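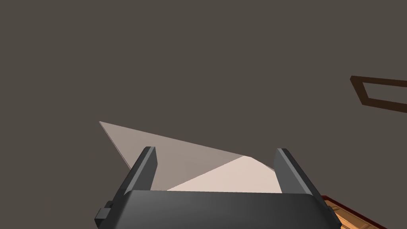 Gonzalo Aguirre
Finishing room lead, Starkau

I've been asked to write the page for the Zimo folding cell, which suits me fine as I'm the one who stands next to it all day. The sales people can do you a proper data sheet if you want one. I'll tell you what it's like to work with.

The Zimo is a bench-mounted arm with a two-finger gripper, and we sell it for folding and handling thin sheet goods: card, paper, light cloth panels, that sort of thing. Before a new fold goes anywhere near the bench we build it in the simulator, and that's where I do most of my fiddling now. Fingers open, sheet creased on the diagonal, one face catching the light and the other a bit darker, and I can sit there with a brew and nudge the approach until I'm happy with it. If I make a mess of it I press reset. No pile of spoiled card under the bench, lovely!

In our own finishing room we run two thousand folds on a normal shift, and the best we've had so far was 2452, back in March when the Prieto order was on. I used to do a fair chunk of that by hand. My thumbs remember it well (so does my wife, who had to open all the jars).

What's changed for the 5 of us in the room is mostly the shape of the day. We used to fold till lunch, fold till four, sweep up and go home. These days one person minds the cell, one sets up the next job on the screen and the rest are on checking and packing, and we swap at ten and again at two. I wasn't keen on the screen work at first, I'll admit. I'd never used anything fancier than the time sheet program. It took me a couple of weeks of asking daft questions and now I rather look forward to my turn.

Some things it's still not brilliant at. Very limp cloth, for one, and anything with a glossy coating wants a slower grip than you'd think. We keep those on the hand bench. You'll also want somebody who knows the material to teach it, so please don't send your best folder off to another department the week it arrives. One customer did that and rang us every morning.

Jobs are saved in Jultness, our job library, so once a fold is set up you can call it back by name. We've got 239 in there at the moment and you get the lot with the cell. A good few will need tweaking for your stock, mind. Finger spacing is the first thing to look at, then the angle they come in at.

What you get: the arm and gripper, a spare pair of fingers, the simulator, the Jultness library, and two days of training at your place or ours. Finger pads are sold separately and you will get through them.

If you'd like a try, come over to Starkau and bring a box of whatever you fold. Mornings are best, before the lorry turns up at one. Ask for me at the side door, the front bell's been broken for ages.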